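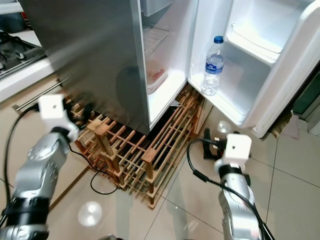 Figure 14. Refrigerator with the door fully open.

4. Changing the side of the door

Before you start, take out the power plug and empty the door bins.

1. Open the door and remove the top hinge cover of the Pellura with a flat screwdriver.
2. Loosen the hinge screws. Hold the door with your other hand.
3. Lift the door up and lay it on a soft cloth.
4. Move the hinge parts to the opposite side and tighten all the screws.

Caution: The door is heavy. This work must be done by 2 persons.

Note: Keep 80 mm of free space on the hinge side, otherwise the door can not open completely.

If the door seal has a gap after the change, warm it softly with a hair dryer and press it in its place. For a new seal, please order part 473 from your Zarnex dealer.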